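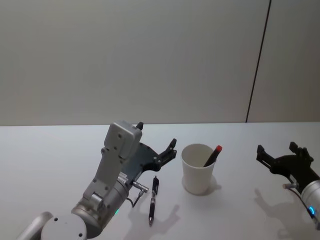 Taking 12 kids to a robot open day, what do I ask so it isn't a sales pitch?

Posted by mudflap_tess, April 17, 2024

Our library club got invited to the open day at Brotarar in May. They have a two-armed setup doing pens and a paper cup, and the email calls it "an unforgettable encounter with bimanual dexterity." I have seen my nephew put a pen in a cup and forgot it right away. The kids are excited though, and it's free. We get 200 minutes including lunch. Is the pen thing worth the bus ride, and what should I have them ask?

gokent_refugee

Went last year with my daughter's class. Yes, go, but get there for the first session, before the person running it has given the speech five times and lost the will to live.

Have the kids ask what happens if you move the cup. Ours did and the demo guy got a lot more interesting. Also ask how many tries it took before it worked at all, and whether one arm knows what the other one is up to. Don't let them ask if it will take their jobs. He has an answer for that and it has slides.

Black pens on a white table is about as easy as it gets for a camera, so see if they'll let a kid put down a clear one. Ours said no, then yes, then "well, that's interesting" for a quarter of an hour. Best part of the trip.

Lunch is in the Vundska building across the lot. Bring sandwiches.

dale1260

robots are overrated my dishwasher has been doing its job since 1998 and never had an open day

Oluf Eyvindsson

I help with school visits at a different lab, so take this as general advice. Ask in advance whether the arms will be running or only parked for people to look at, and get it in writing. Split into groups of 3 or the ones in back will see only jackets. Let them watch a failure or two before anyone explains anything. And the coffee at these things is never Zoëga, whatever the sign says.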